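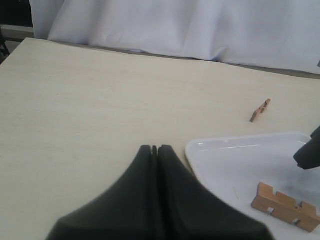 Trindale Community Library Association
Minutes of the Regular Meeting of the Board of Directors
Held Sun 27 August in the Reading Room, Trindale Branch

Present: Olga Echeverría (Chair), Sheldon Campbell (Vice Chair), Leandro Palma (Finance), Oriana Ulloa (Secretary)
Absent with notice: Baltasar Troncoso (Buildings and Grounds)

1. Call to Order

The Chair called the meeting to order at 2:05 p.m. A quorum was present. The agenda was approved with one change: the report on the Garkum Road branch was moved ahead of the finance report, as Mr. Campbell had to leave before the end of the meeting.

2. Minutes of the Previous Meeting

The minutes of the July meeting were reviewed. Mr. Palma asked that item 6 be corrected to show that the Board had received the bindery quote and had not yet accepted it. Moved by Mr. Palma, seconded by Ms. Ulloa, that the minutes be approved as corrected. Carried.

3. Garkum Road Branch

Mr. Campbell presented the written report submitted by Mr. Troncoso. The roof over the children's section has been patched and the stained ceiling panels have been taken down. New panels are on order. Until they are fitted, picture books remain shelved in the front hall, and story hour will continue at the Trindale branch on its usual schedule.

The report noted that the book drop on the north side of the building still jams when large books are returned. Two repair companies have looked at it. Both recommend replacing the inner chute. Ms. Echeverría asked whether the outer door could be kept. Mr. Campbell replied that the report did not say, and undertook to ask Mr. Troncoso.

The Board also discussed the opening hours at Garkum Road. A petition with 170 signatures has been received asking for one late evening each week. Ms. Ulloa pointed out that the last late evening was dropped in February for lack of staff and that the same difficulty would arise again unless the part-time desk position is filled. It was agreed that the position would be advertised again and that the petition would be answered in writing.

Moved by Mr. Campbell, seconded by Mr. Palma, that the replacement of the book drop chute be approved, subject to a written quote. Carried.

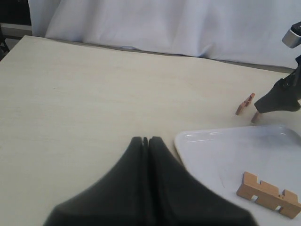

Mr. Campbell added that the bicycle rack at Garkum Road had been moved closer to the entrance, as requested by several patrons in the spring. The old bolt holes in the pavement are to be filled before the first frost. The Chair asked that this be placed on the list of fall maintenance work.

4. Finance Report

Mr. Palma presented the accounts to the end of July. Spending on new books is within budget at both branches. Spending on heating repairs at Trindale has gone over budget, and a transfer from the general reserve will be needed to cover it.

Moved by Mr. Palma, seconded by Mr. Campbell, that $3,000 be transferred from the general reserve to the building repair account. Carried.

Mr. Palma reported that the lease on the Colter Street storage unit comes up for renewal at the end of the year. The unit holds back issues of local newspapers, spare shelving, and the stock for the annual book sale. He asked the Board to consider whether the newspapers could be moved to the basement at Trindale once the dehumidifier has been serviced. Ms. Ulloa expressed concern for the older bound volumes, which have been damaged by damp in the past. The question was held over to the next meeting. In the meantime Ms. Ulloa will prepare a list of what is in the unit.

5. Wannasri Bequest

The Chair reported on correspondence with the attorney for the Wannasri estate. The bequest consists of a collection of regional cookbooks, garden manuals, and handwritten recipe notebooks. The family has asked that the notebooks be kept together and that readers be allowed to consult them without an appointment.

Ms. Ulloa said that the first of these requests could be met without difficulty. Open access to the notebooks was a harder matter, as several have broken spines and pages that have come away from the binding. She proposed that the notebooks be copied and that the copies be placed on the open shelves, with the originals brought out on request at the reference desk. The Chair agreed to put this proposal to the family.

Mr. Campbell asked whether duplicates among the printed cookbooks could be sold. The Chair stated that the terms of the bequest allow it, provided that the proceeds are spent on books. Moved by Ms. Ulloa, seconded by Mr. Campbell, that the bequest be accepted with thanks, subject to agreement on access to the notebooks. Carried.

Mr. Campbell left the meeting at 3:20 p.m. A quorum remained.

6. Lending Policy

The Board reviewed the draft changes to the lending policy. The draft would set a limit of five interlibrary loans per patron at any one time and would allow three renewals on ordinary books where no other patron is waiting. Mr. Palma asked that the wording on lost items be made plainer, as patrons have been unsure whether the processing fee is charged in addition to the price of the book. It is, and the policy will say so in its first paragraph.

Ms. Ulloa will circulate a revised draft before the next meeting. No vote was taken.
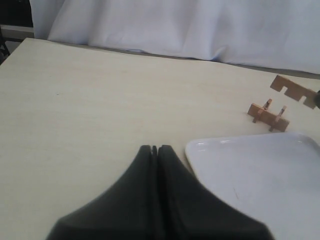 7. Fall Book Sale

The book sale will be held at the Trindale branch in October. Donations will be accepted at both branches during opening hours. Encyclopedias, magazines, and videotapes will not be accepted. Ms. Ulloa will confirm the loan of folding tables from the school district and will arrange for signs at the parking lot entrance.

8. Other Business

The Chair noted that the terms of Mr. Troncoso and Mr. Palma expire at the end of the year. Both are eligible to serve again. Nominations will be taken at the next meeting.

A letter was received from a patron concerning noise from the hand dryer in the downstairs restroom. The letter was referred to Mr. Troncoso.

9. Adjournment

Moved by Mr. Palma, seconded by Ms. Ulloa, that the meeting be adjourned. Carried. The meeting was adjourned at 3:50 p.m.

Respectfully submitted,
Oriana Ulloa, Secretary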